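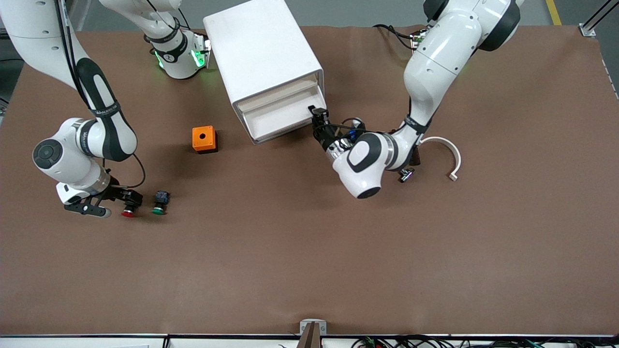

Kilar Desktop Drawer Cabinet, White

September 26, 2023
By the Pestcombe Catalog Office

The Kilar desktop drawer cabinet is a compact storage unit for workbenches, repair counters and classroom tables where small parts are handled throughout the day. It is supplied in white and stands directly on the work surface, within reach of a seated or standing user.

The cabinet is intended for components that are easily mislaid: push buttons, caps, connectors, brackets, short cables and similar items. It may be placed square to the table edge or turned at a slight angle toward the user. Many of our institutional customers prefer the angled position, as the drawer then opens toward the working hand and leaves the middle of the table clear for assembly.

Use with a work mat

Pestcombe recommends that the cabinet be used on a work mat. A mat keeps the base from sliding when the drawer is pulled and protects the tabletop from scratches. Plain brown is the standard color in the Aigner mat range — small white, silver, red and green parts all show clearly against it. Mats are ordered separately and should extend past the front of the cabinet by at least the full length of the open drawer.

Sorting and labeling

Customers setting up a shared bench are advised to assign one kind of part to each cabinet and to keep to that arrangement. Push buttons with different cap colors may be stored together if the drawer is divided. Connectors should be kept apart from brackets and other hard parts, which can bend the contacts. Adhesive labels are available from the Solonov stationery list and may be applied to the drawer front. They should be removed with warm water only.

Care

Wipe the outside with a soft, damp cloth and dry it at once. The drawer may be taken out for cleaning by drawing it forward to the stop and lifting the front edge. Solvents and abrasive pads must not be used. Do not stand heavy tools on top of the cabinet while the drawer is open.

Ordering

Single cabinet: item 2130
Carton of 10 cabinets: item 2783
Drawer divider set: item 1422

Schools, training centers and public workshops may order on account. A written purchase order is required for carton quantities, and the delivery address should include the name of the receiving department. Cartons are shipped flat on a pallet and must be checked for damage before the delivery slip is signed.

The gray version of the cabinet has been withdrawn. Replacement drawers for gray cabinets already in use will be supplied until the end of December — please state the color on the order form.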